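Cuaderno del taller - equipo Prutari
Septiembre, 18:40

Seguimos con el nudo. El reglamento de la liga dice "un nudo simple, apretado, sin ayuda humana" y se queda tan ancho, como si cualquiera hubiera aprendido a atarse los zapatos en una tarde. A mí me costó un curso entero y tenía dos manos de serie.

Cambios desde la última entrada:
- Cuerda nueva. La de nailon resbalaba y la hemos jubilado.
- Episodios grabados por teleoperación: 281 válidos. Los de Kazue salen limpios. Los míos llevan una pausa larga en medio, que es donde pienso, y la red ha aprendido a pararse igual que yo.
- Entrenamiento lanzado con 900 pasos de prueba para ver si el cargador de datos se tragaba el formato nuevo. Se lo traga.

El plan de Kazue es partir la tarea en tres: hacer el lazo, pasar el cabo, tirar de los dos extremos. El tercer tramo parece el fácil y es el que nos tiene aquí. Si una mano tira antes que la otra, la cuerda entera se va de paseo por el fieltro y el nudo se queda tan flojo como estaba.
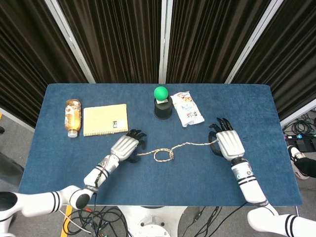
Probé a subir la fuerza de cierre de los dedos en la mano izquierda y dejar la derecha como estaba. Mejora el agarre, empeora todo lo demás: al soltar, los dedos se abren tarde y arrastran la cuerda. Valor anotado en la hoja compartida, por si alguien quiere repetir el error con conocimiento de causa.

El episodio 289 lo descarto. Se me fue el codo y la mano acabó saludando al tutor.

Sobre los objetos del fondo de la mesa: siguen siendo distractores y siguen sin moverse durante una tanda. Entre tanda y tanda sí se cambian de sitio. Quien tenga sed, que no la quite con los distractores.

Pendiente:
- Recalibrar la muñeca derecha.
- Preguntar a la organización si "apretado" se mide o se opina. Minami, el equipo de segundo, dice que el año pasado se opinaba.
- Renombrar la carpeta "final_bueno_2". Kazue Oda ha firmado una queja formal en la pizarra.
- Pedir a Urnoria el repuesto de tendones antes de que haga falta.

Dejo corriendo el entrenamiento largo. Mañana, tramo tres otra vez, con los dos tirones sincronizados por software, a ver si el software tiene mejor pulso que yo.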